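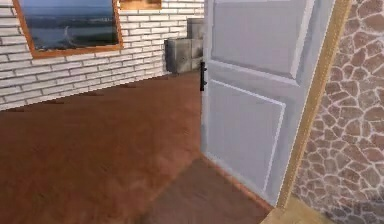 Our visit to Masero in May was meant to settle one question: whether to buy a second robot next year or spend the money on simulation first. Kanchan Bansal took us through the simulator before we saw any hardware. Her team tests door opening in rendered rooms, one of them with a white brick wall, a wooden floor and a panelled door standing open, with a black lever handle. A batch is 1000 runs, left going overnight.

Sylvain Lemaire asked about costs. The licence covers 2 workstations, and support is charged separately. Training takes 60 hours per person, which we had not budgeted for. Room models can be bought in or built by your own staff.

After lunch we saw the workshop and talked about delivery times. Lingyun Mao is getting a written quote for the licence and one for the arm, so both can go into the same budget request.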